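4.3 Recording a series from the programme guide

The Tuker receiver can record every episode of a television drama, including programmes that return after a break between seasons. The internal disk holds 300 hours in standard quality.

1. Press GUIDE and highlight any episode of the series.
2. Press the red button twice. The word SERIES appears beside the title.
3. Select "New episodes only" if repeats are not wanted.
4. Press OK to confirm.

Note: Daily serials shown on Brasadness are listed under separate titles for the evening broadcast and the weekend omnibus. Each must be set individually.

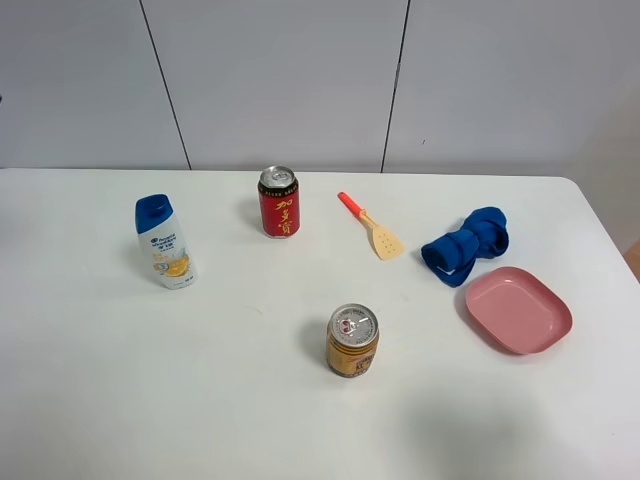 5. To follow an actor across several programmes, open SEARCH, choose "Cast" and enter the surname. Results are limited to 51 titles.
6. Highlight a title and press the red button once to record a single showing.

Caution: Do not disconnect the mains supply while the recording light is red. The episode in progress may be lost.

Note: If a channel renames a series for a new season, the existing instruction lapses. Delete it and repeat steps 1 to 4. Error code 1576 indicates that the guide data is out of date; see section 7.2.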